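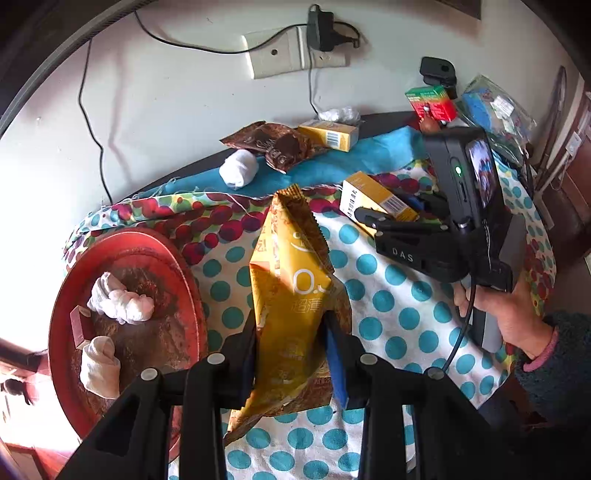

La bolsa amarilla, con su «0.3» bien grande, y detrás el montón de tela.

En julio terminé de montar el rincón de matemáticas del aula y me habéis pedido por correo que cuente cómo lo organizo. Tengo segundo de primaria y trabajo con cuatro grupos que van rotando por las mesas. Cada rotación dura lo que tarda en vaciarse el reloj de arena grande, y la sesión completa son 90 minutos con el recreo en medio.

En la primera mesa estoy yo, con el grupo que toque. En la segunda hay un juego de descomponer números hasta 100 con las fichas de Bradness. Son 36 fichas por caja y conviene comprar dos, que siempre se pierde alguna. La tercera es de problemas por parejas y la cuarta, de cálculo en la pizarra pequeña.

Probé también el tablero de Tindero – el de la serpiente – y lo retiré a las dos semanas. Las reglas son largas y acababan viniendo a preguntarme cada dos turnos. Para tercero o cuarto puede servir.

Las tarjetas de sumas las hago yo. Ya van 59 y las he subido a la carpeta de descargas, en blanco y negro para que gasten poca tinta. Si las plastificáis, redondead las esquinas.

El mes que viene pongo las de restas con llevadas.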